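28/03/2019

Katis opens its second shop, and yes, I went on day one

If you've lived on the east side of town for any length of time you know Katis, the little import grocery next to the shoe repair place. It's the one with the green awning and the bell that sticks. Well, as of this morning there are two of them! The new one is on Culto Street, in the old carpet showroom, and I was in line before nine with my travel mug and a tote bag, feeling a little silly about how excited I was.

I wasn't alone, though. By the time the doors opened the line went past the bus stop and most of the way to the bank. A woman in front of me had driven 19 miles because she'd heard they would be carrying the pickled mustard greens her mother used to buy, and she wanted to get two jars before they were gone. (She got four. I saw her at the register.)

The owner is Chin-lung Man, and if you've ever shopped at the first store you've probably talked to him, because he talks to everybody. He signed the lease in February and told me he had planned on opening in the summer, but the carpet people moved out early and the landlord let him have the keys ahead of time. "I thought, okay, I can pay rent on an empty room or I can sell noodles in it," he told me, while bagging somebody's rice with one hand. He looked tired and very happy.

So what's different? Mostly, room. The old shop is so narrow that you have to back up if somebody is coming the other way with a basket, and I've knocked over the same stack of tea tins more times than I'd like to say. Culto Street has wide aisles, a proper produce section along the back wall, and two long freezers of dumplings, buns and fish balls. There's a counter by the window where they'll be selling hot soy milk and scallion pancakes in the mornings. I had a pancake. I had another one on the walk home.

Then there's the snack aisle, which is going to be a problem for me. The old store had one rack of snacks by the register and you took what you could get. Now it's both sides of an entire aisle - seaweed, dried plums, shrimp chips, spicy gluten strips, little packs of noodles you're supposed to crush up and eat dry, and a whole shelf of things I couldn't read at all and bought anyway.
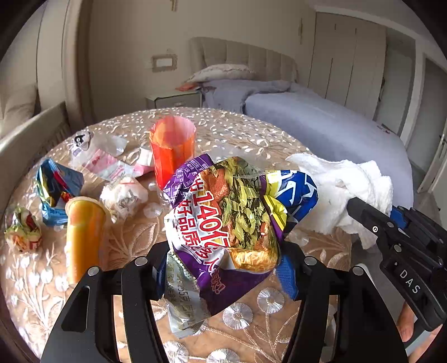 Prices look the same as at the first shop as far as I can tell, at least on the things I buy every week. My soy sauce was the same, my rice was the same, and eggs were a few cents cheaper, though that may be an opening week thing. There's a sale sheet taped up by the door that runs through Sunday, and if you spend over a certain amount they give you a cloth bag with the shop's name on it. I did not need another cloth bag. I have another cloth bag.

The bread is from Radu, the bakery up by the train station, and this is the part I didn't expect. Chin-lung says he's been buying his own family's bread there for years and finally asked if they'd like some shelf space. So now you can get a sesame loaf and a dark rye in the same place you get your fish sauce, which suits me just fine since Radu closes at two on weekdays and I have never once made it there in time. Deliveries come in at seven and again before lunch. The rye was sold out by ten this morning, so plan ahead.

A few practical things, because I know I'll get asked. Parking is the weak spot. There's a small lot behind the building that you get into from the alley, but it's shared with Zonden, the tile place, and their customers were already a bit grumpy today about finding it full. Please don't park in the spaces with the yellow lines, those are theirs. Street parking is free for two hours on the north side. The 102 bus stops almost at the door, and there's a bike rack on the corner that could use a little love but works.

The address is 535 Culto Street, if you're looking it up. Hours are eight to eight every day except Monday, when they open at noon. The original shop is staying open, which I made sure to ask about, and so did pretty much everybody else in line. Chin-lung laughed and said his sister would be running that one and she'd be offended if people stopped coming by. The tea tins are staying where they are, too.

Not everything was ready. The fish counter is in, but it's dark until the inspector has been out, and they're hoping for next week. One of the freezers was making a noise like a lawn mower and a guy was lying on the floor behind it with a flashlight in his teeth. The card reader at the second register quit while I was standing there, so bring a little cash for the next few days if you can. People were good about it. The man behind me paid for a stranger's oranges so the line could keep moving, and she chased him down afterward with exact change.

I came home with a bag of short-grain rice, greens, two kinds of tofu, chili crisp, a sesame loaf, and more snacks than any one household should have. Dinner tonight is going to be a strange one. If you know a good way to cook the long purple eggplants (mine always turn to mush!) please leave it in the comments, because I got three of those as well.

I'll stop in again once the fish counter opens and let you know how it looks. They're also hiring for weekends, both stores, and there's a sheet at the register you can fill out.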